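The engineer I spent Tuesday morning with had one condition for talking to me: no name. "Call me the calibration person," she said. "Everyone else does." So that's what I'm doing. She works on the software side at Mendari, in Damton, on a tool called Quaye, and if you've never heard of it that's fine – until a few weeks ago I hadn't either.

Quaye takes recordings made with hand-held grippers and turns them into something a robot arm can learn from. I asked her to explain it the way she would to a neighbor.

"You pick something up while holding the gripper, and the camera on it sees what the fingers see," she said. "My job is to work out where that gripper was in the room at every moment. Not sort of where. If I'm off by the width of a marker cap, the policy learns to grab the air next to the marker."

I wanted to know how bad it was when she started. She laughed for a good while (I have it on my recorder, it's a great laugh) and pulled up an old report. Out of 1533 recordings in one batch, the tracker had lost itself in 579.

"And losing it isn't the worst part," she said. "If it gets lost and says so, fine, I throw the recording out. What kept me up was when it got lost and felt great about it. You'd get this lovely smooth path that went straight through a table."

So where does it go wrong? Plain walls, for one. The tracker needs corners and texture to hold on to, and when somebody swings the gripper toward a big white surface there's not much to grab. People are another problem, because they move and the software would like the world to sit still. She told me the early version once decided that a coworker walking by was the room, and that the real room was drifting slowly to the left.

The printed markers help a lot. They're those blocky black-and-white squares, and the software knows their exact size, so one good look at a board tells it how far away it is and at what angle. I asked why she didn't just paper the whole place with them. "I tried! Then the tracker got lazy. It worked beautifully here and fell over in the first kitchen we took it to." Now the boards are used to set the scale and check for drift, and the motion sensor and ordinary visual features do the rest.

Most of her time this August went into something much less glamorous, clock offsets. The camera and the motion sensor each keep their own time, and at one point they disagreed by 47 milliseconds. "You'd never notice that in a video," she said. "But turn your wrist quickly and the two of them are describing different wrists." The fix took an afternoon. Finding it took most of the month, and she still sounds a bit sore about it.

We got onto planning after that, which is her real love. Once a recording is cleaned up, Quaye tests whether an arm could follow the same path without folding into itself. Human wrists are generous, she says, and robot wrists have opinions. When a path can't be followed, the tool tries nudging the base of the arm and runs it again, up to 100 times, before it gives up and flags the recording.

"I used to let it bend the path a little instead," she said. "Terrible idea. It would fix the reach and wreck the grasp, and then I'd spend a day blaming perception."

I asked what comes next. A version for the Mimbridge office, she said, with a live warning so the person holding the gripper hears a beep as soon as tracking gets shaky. The argument right now is over the beep. She wants it low and short. Her teammates want it loud, and she thinks they'll change their minds after one full day of it.

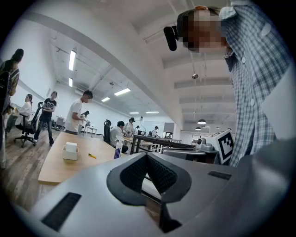

*The Quaye work in Damton, from gripper height, with a marker board by the rail.*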